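Mirkville Science Centre
Learning Pages for Ages 8 to 11

How Do You Teach a Robot to Do a Job?

A robot does not know how to tidy a room. It has never watched a parent empty a bin or fold a towel. Before a robot can help with a job, a person must give it instructions of some kind. This page explains one way in which that is done.

Writing the steps down

For many years, engineers wrote out every movement as a list of commands. Move the arm forward. Stop. Close the fingers. Lift. This works well in a factory, where each part arrives in the same place every time. A home is different. A plastic bag never crumples in the same way twice, and a list of commands cannot cover every crease.

Showing the robot instead

Many teams now teach by showing. A person does the job and a computer keeps a record of how it was done. One record, from the start of the job to the end, is called a demonstration.

There are several ways to make a demonstration:

Guiding the arm. The teacher takes hold of the robot's arm and moves it through the job.

Remote control. The teacher stands or sits apart from the robot and works a set of controls. The robot copies each movement.

Hand-held grippers. The teacher holds a pair of grippers, one in each hand, and does the job with those. A gripper has jaws that open and close, so it can pinch things much as a finger and thumb do. The robot itself does not need to be in the room.

Why not use bare hands?

A human hand has five fingers and can feel very small changes in pressure. Many robots have only two jaws on each arm. If the teacher used all ten fingers, the robot could not copy what it was shown. By using grippers, the teacher must solve the problem in the way the robot will have to solve it. Try picking up a coin while wearing oven gloves and you will understand the difficulty.

How many times?

Once is not enough. At the Escobedo workshop in Dronduvgate, pupils on our April visit learned that a project named Pundus had collected 3450 demonstrations of household jobs. Of these, 700 were to do with bins and bin bags. The bin is moved a little between turns, so that the computer does not learn one position only.

Thilini Sarkar, who leads the teaching team, told the pupils that her first attempt at fitting a bag took her 19 tries. Those tries were kept. A computer can also learn from seeing how a mistake is put right.

Words to remember

Demonstration: a record of a person doing a job, used for teaching a robot.
Gripper: a tool with jaws, used by a robot in place of a hand.
Liner: a bag that fits inside a bin.

Something to try at home

Ask an adult for two pairs of kitchen tongs, a small clean bin and a bag. Hold one pair of tongs in each hand and fit the bag without using your fingers. Then ask a friend to move the bin, and try again.
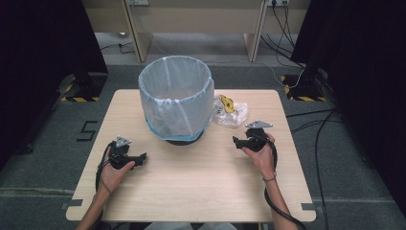

When you have finished, write down which part of the job was the hardest and bring your notes to the Learning Desk on your next visit.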